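Against the early start

Nov 25, 2020

My sister-in-law forwarded me another one of those emails last night. The subject line was "Is your toddler school ready?" and the sender was an outfit called Clamach, which sells a home learning program for kids aged two to five. I've no idea how they got her address. I do know how they got mine, because she gave it to them in exchange for a free printable.

So I read the whole thing, including the fine print at the bottom, and I've been grumpy ever since.

The pitch goes like this. Children who can count to 20 before they start school do better at maths later on. Therefore you should teach your child to count to 20 before they start school. Therefore you should hand over your credit card. I can go along with the first bit, more or less. I've seen it said often enough that I assume there's something in it. The second bit is where I get off the bus. Kids who own a pony probably do better at maths later on too, and I don't see anyone posting out ponies.

A kid who counts to 20 at three might be a kid who gets a lot of attention at home. Or has an older brother who won't stop counting. Or just likes the sound of it. My younger one could say all the numbers in order well before his third birthday, and if you asked him to bring you four spoons he'd bring you every spoon in the drawer. He was singing. It was a song with numbers for words. Everyone at the family lunch clapped and said he'd be an engineer.

The Clamach email has a graph. I'm always wary of a graph in an email. This one has two lines, one going up steeply (program kids) and one going up less steeply (other kids), and there's nothing written on the side to tell you what's going up. Scores? Height? I clicked through to find the study and got a page of parent reviews. I clicked again and got a checkout.

When I finally found the word "study" it was a survey of parents who'd finished the program and were asked if their child had improved. There were 16 of them. They'd paid, they'd sat on the floor every morning for months, and then someone asked if it had worked. What would you say? I know what I'd say. I'd also like to hear from the ones who gave up in week two, but they weren't asked.

And of course the children had improved. They were three, and then they were three and a half. My kids improved enormously over the same stretch and all I did was feed them.

I don't think the people behind this stuff are crooks, by the way. I went to one of their rival's talks at our library back in July last year (Brarivach, same idea with a different colour scheme) and the woman running it plainly believed every word. She was lovely. She had 21 slides and stayed back to answer questions. I asked whether the gap between early counters and late counters was still there by grade four, and she said that was a great question, and then she answered a different one.

That's the bit I'd really like to know. Some kids walk at ten months and some walk at sixteen, and nobody's boss can tell which was which. I suspect counting is a bit the same for most children. I could be wrong. I'm a parent with a blog and a bad mood, and if someone can point me to decent long-term work that says otherwise, the comments are open and I'll read it properly. Please don't send me the Clamach graph.

What gets up my nose is the worry. My sister-in-law has a perfectly bright, cheerful little girl who can tell you the names of all the neighbours' dogs, and she's been lying awake over whether she should have started on "number bonds". I had to look up number bonds. It means knowing that three and two make five. Her daughter is two and a half.

We do have number things in the house, before anyone accuses me of raising wolves. There are blocks and a board game with a missing dice, and we count stairs if somebody's cranky and needs moving along. I like number toys. I'd just like them to be sold as toys. If the box said "your kid might enjoy this for a fortnight" I'd trust the company for life.

I've told her to unsubscribe. She says she will once she's used the rest of the free printables, so I give it until Christmas before the full program turns up at her door. If it does I'll report back, and I'll try to be fair about it.
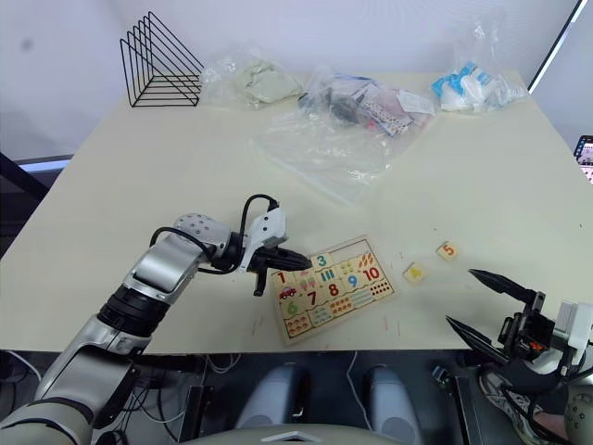 A number board with counting pictures, the little red car going with the 1.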